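An open day at Larkum, and a long drive home

I'd had the Larkum open day pencilled on the kitchen calendar since the start of November, and I very nearly didn't go. The forecast was miserable, the car was making its noise again, and my sister-in-law had hinted there might be a roast. But Tamer Hamdan had written me such a nice note after I grumbled on here about robot vacuums (some of you will remember, and thank you for the forty-odd emails, I did read them all) that I felt I owed it to him to come and see what his lot get up to. So I packed a sandwich and went.

Getting there was its own adventure. The parking machine wanted an app, the app wanted a password, and I stood in the drizzle trying the name of every pet I've ever owned. I walked in a little after ten with wet shoulders and no idea where to go, and was rescued by a young woman named Yara Chidiac, who gave me a sticky name badge and a coffee and more or less adopted me for the morning.

Now, I went in expecting big orange arms behind a fence, the sort you see putting doors on cars. My dad worked in a cannery and I grew up on stories about the conveyor, so that's what the word automation means to me. Larkum does have one of those, and it was switched off. What they really wanted to talk about was hands. Yara spent a good half hour explaining to me how you go about getting a machine to pick things up, and I'll do my best to pass it on, though I'm sure I've muddled some of it.

The old way, she said, was to sit somebody down and have them write out every movement, this far left, this far down, close. It works beautifully as long as the thing you want is always in exactly the same spot. Move it the width of your thumb and you're sunk! So these days a lot of groups do it by showing. A person takes hold of a gripper, the same sort of fingers the robot will have, with a camera looking down over them, and simply does the job. Picks up the mouse, puts it on the pad, lets go. Then does it again with the mouse somewhere else, and again, and again, in as many different places as they can talk their way into. The robot learns from all of that, light and clutter included.
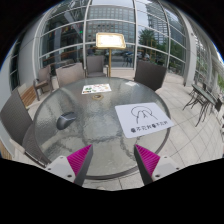 I asked whether it mattered that people are all so different, and that started a very enjoyable argument between Yara and Carter Ross, who looks after the training side. Carter likes his demonstrations slow and tidy. Yara says slow and tidy teaches a robot to be slow and tidy, and that real people fumble and have another go, and the machine ought to see a bit of that too. I was firmly on Yara's side, being a fumbler from way back. They've plainly had this out many times before and neither one budged a centimetre.

What surprised me was how much they fretted over surfaces. I'd have thought a table was a table! But glass is a nuisance, apparently, with the sky coming up at you out of it and the legs showing through from underneath, and Carter said anything shiny or see-through can make a camera lose its bearings. He had the same complaint about polished floors and big windows. I told him my mother-in-law had the same complaint about big windows, and he was kind enough to laugh.

After morning tea (lamingtons, very fresh, I had two) they let visitors have a turn. You had to sign a form and take off any bracelets. There were 20 of us in the queue and 6 minutes each, and Walid Rizk kept time on his phone and was quite strict about it. The gripper was heavier than I'd expected. You squeeze and the fingers close, and it sounds like nothing at all, but your brain keeps wanting to reach out with its own fingers and you have to tell it no. By the end my wrist was aching and I had developed strong opinions about where the handle should go. I gave these to Walid. He wrote them down, bless him.

The man ahead of me, Jad Mansour, had come all the way from Floden on the early train with his grandson, and the boy was miles better at it than any of the grown-ups. He didn't think about it, he just went. Jad and I ended up sharing my sandwich on the back steps and talking about his years as a watch repairer, and whether a machine could ever feel a stripped thread the way he could. He thought probably, one day, and didn't seem to mind.

I didn't stay for the afternoon talk, which I now regret a little, but the rain had come back in and it's a slow 35 kilometres once you're past Clurken. Tamer caught me at the door and asked if I'd changed my mind about the vacuums. I said I hadn't, but that I might speak to mine more politely.

There's another open day planned for autumn and Yara says you can just turn up. Wear sensible shoes, sort out the parking app the night before, and if anyone finds a single brown glove near the tea urn, it's mine and I'd love it back.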